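Herell Community Help > Home and Hobby > Sewing and Fabric

Best way to put letters on a black cloth banner for a market table?

Asked Apr 14, 2025
3 answers

I have a table booked at the Herrero Hall market in July, selling jam, chutney and a few knitted things. I want a cloth banner to hang behind me with the stall name on it. The cloth is already bought, plain black, from the remnant bin at Furnel. It's a poly-cotton, I think, fairly light, and a bit over two metres wide once I trim the rough end.

I've never made a banner. My questions are:

What should I make the letters out of? I have felt, some printed cotton left over from quilting, and a pack of coloured card.

Should I sew them, glue them or use iron-on web? I'd like to be able to wash the cloth, because it will be behind food and there's always something sticky.

How do I hang it? The hall doesn't allow tape or pins on the walls. Last year the person next to me tied a sheet between two lamp stands and it drooped so badly you couldn't read the bottom line.

The name is two short words. I'd like them one above the other so I can make them big. I don't want to spend much. I have a basic sewing machine that does straight stitch and zigzag, and I'm okay on it but slow.

Also, does the cloth need hemming on all four sides or can I leave the selvedge?

Answer 1
Marked as helpful by the asker

Wash the cloth first, on its own, before you cut or stick anything. Remnant black can bleed and poly-cotton can shrink a little. Dry it and iron it. Then wipe a damp white rag across it. If the rag picks up black, wash it again.

For letters I'd use cotton with iron-on web behind it, then zigzag around the edges. Felt looks good and doesn't fray, but craft felt is often acrylic and it goes shiny or melts under a hot iron. It also pills in the wash. If you want felt anyway, use a pressing cloth and a low setting, and test a scrap. Card is out if you want to wash the thing.

I buy the Jallel web by the metre. Any brand will do as long as it says it can be sewn through. Some of the heavy ones gum up the needle.

Draw the letters in reverse on the paper side of the web. I forgot this on my first banner and had to redo the whole word. Iron the web to the back of the cotton, cut out along the line, peel the paper, then lay everything on the cloth before you iron any of it down. Do the laying out on the floor, with a strip of masking tape across the cloth as a baseline. Stand on a chair and look. Letters like A and V need to sit closer to their neighbours than you'd think, and an I needs a bit more room.

Zigzag width 3, length short, thread to match the letter. Put tear-away stabilizer or even plain newsprint under the cloth while you stitch or it will pucker. Go slowly round curves and stop with the needle down on the outside edge each time you turn.

Hem all four sides. The selvedge is usually tighter than the rest of the cloth and it will pull the side up after washing. At the top, instead of an ordinary hem, sew a sleeve wide enough to take a pole. Do the same at the bottom if you can, with a length of dowel in it for weight.

For hanging, two uprights with the pole resting across the top. I have plastic plumbing pipe with a tee joint at each foot and sandbags on the feet. It comes apart and goes in the car. Check with the hall that the feet can stick out behind your table, since some of the tables there are backed right up to the walkway.

Answer 2

fabric glue is fine, did mine with it four years ago and only one letter has come off. don't put it in the machine though, I just sponge it. bulldog clips on a clothes rack for hanging

Answer 3

I agree with most of the first answer, so I'll only add what I'd do differently, and that's mostly layout and colour.

Cut paper letters before you touch the fabric. Tape them on the cloth, hang it up at home over a curtain rod, and back away as far as your room or driveway lets you. People at the market will see you first from across the hall, with heads and coats in the way. The stall name needs to be in the top half of the cloth. Anything lower than your shoulders is hidden by you or by the jam. 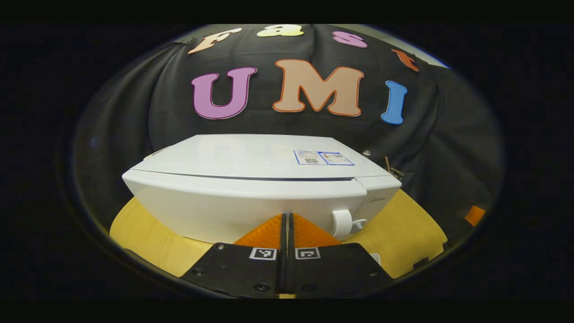 Two short words stacked on black is a good plan, and I'd let one of them be the boss. Pick the word people will remember and make it much bigger than the other. "UMI" in chunky serif letters with "Fast" smaller over it is the sort of proportion I mean. A thin darker outline on each letter helps too, and you can get that with your zigzag by using a thread a shade or two darker than the fabric instead of matching it. Peach, pale yellow and pink all work on black, so raid the quilting scraps for the light ones. Keep the top word on a straight baseline if your cloth is at all likely to sag. If the word goes up over a curve, the end letters tip over, like the "t" there, and soft folds at the sides will exaggerate it. Leave a wide plain margin left and right so the folds have somewhere to go that isn't lettering.

On the droop: the cloth needs support along its whole top edge. Tying only the corners is what went wrong with your neighbour's sheet. A pole through a sleeve fixes it. If the pole itself bends in the middle, it's too thin for the span, so go up a size or add a third upright.

Roll the finished banner around the pole for storage, letters facing out. Folding it leaves creases right across the words and you won't want to be ironing at 6 in the morning. If you do have to iron it later, do it from the back with a cloth between.

One more thing about black: it shows lint and flour badly. Take a lint roller.

Comment from the asker

Thanks all. Washed the cloth last night and it did bleed, so it's going through again. I'll go with cotton and web, and I'll sew the sleeve top and bottom. Does anyone know if the hall lends out sandbags or do I bring my own?

Reply

Bring your own. I fill zip bags with gravel and put them inside old pillowcases.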